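The Enham fingers arrived in February, two weeks behind the Gikent set, and Marcelino Vidal logged them by weight before he took them out of the bag. They were 8 grams lighter per pair. He wrote that down and initialed it.

Casimiro Aguirre wanted a decision by the end of the month. The Hinport contract specified a gripper that could take a computer mouse off a table and put it down again without marking it. It did not specify the fingers.

"Fin-ray or flat pads," Aguirre said. "Pick one."

"After 54 grasps of each."

"Why 54?"

"It's what the Tlapale protocol calls for."

Vidal squeezed the handle and lifted. Aguirre held the clipboard.

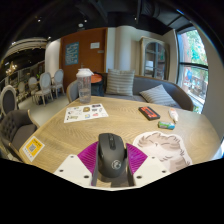 Why does a fin-ray finger need less closing force than a flat pad on a curved object? The ribs let the finger bend around the object, so the load is spread over a longer contact and the grip holds at a lower force.

Vidal had put that in the first section of the report. Aguirre read it twice and asked what happened after 2,000 cycles.

"The ribs fatigue at the base."

"And the pads?"

"The pads wear. You glue on new ones."

Aguirre turned the page. The flat pads had dropped the mouse on roughly 20 percent of side approaches. The fin-rays had dropped it once, and Vidal had recorded the drop as operator error.

"Whose error?"

"Mine. I sneezed."

Aguirre crossed out "operator error," wrote "sneeze," and signed the order for the Enham set. Vidal started on the second column.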